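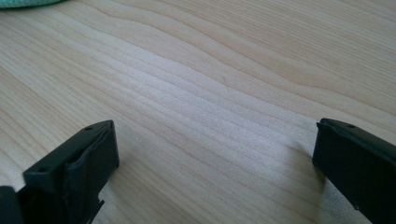 Sourdough starter keeps going flat after I feed it — bin it or carry on?

Posted by Drerkside, June

Hello all, first time asking on here so be gentle. I was given a jar of rye starter by a neighbour and for the first fortnight it was brilliant, doubling by teatime every day. Now it rises a tiny bit, gives up and sits there with grey liquid on top. I feed it 60 g of flour and 60 g of water every morning before work, same flour as ever, and I've been keeping all of the old stuff because it felt mean to throw it away. My last loaf weighed 863 g out of the oven and you could have propped a door open with it. It smells of nail varnish too. Is it dead? I really don't want to tell the neighbour I've killed it!

Deividas Žukauskas
Not dead, just starving. If you never take any out, the jar gets bigger and bigger but the meal stays the same size, so by now your 60 g is a snack. Tip most of it away (or make pancakes, they're lovely with a bit of sour in them), keep a heaped spoonful, and give that spoonful its 60 and 60. Do it morning and night for four or five days. The grey liquid is only hooch, pour it off or stir it in, I've done both and can't taste the difference. The nail varnish smell should fade by the third day or so. If you ever see pink or orange streaks or fuzzy mould, that's when it goes in the bin, jar contents and all.

Segura33
get a new one off your neighbour, easier

Grorel
I agree with Deividas about the feeding, but I'd look at where you keep the jar as well.
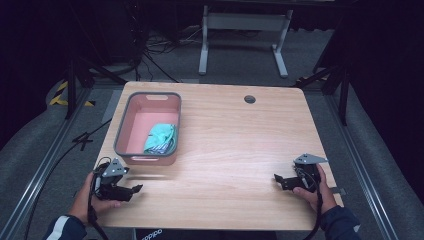

Starters sulk when they're chilly, and a kitchen that was fine a few weeks ago can be draughty at night even in summer. Mine lived on the windowsill for ages and did exactly what yours is doing. Now I put the jar in a plastic basket with a crumpled cloth, a bit like the teal one in there, tucked round the bottom of it, and the whole lot goes on top of the fridge. The handle holes are handy for getting it down again when you're half asleep. Leave the lid loose, mind — I screwed mine tight once and spent an evening wiping rye off the ceiling.

Oh, and put a rubber band round the glass at the level it starts from. I was convinced mine wasn't rising and it was, I was just looking at it after it had dropped back. Try checking at four hours before you give up on it.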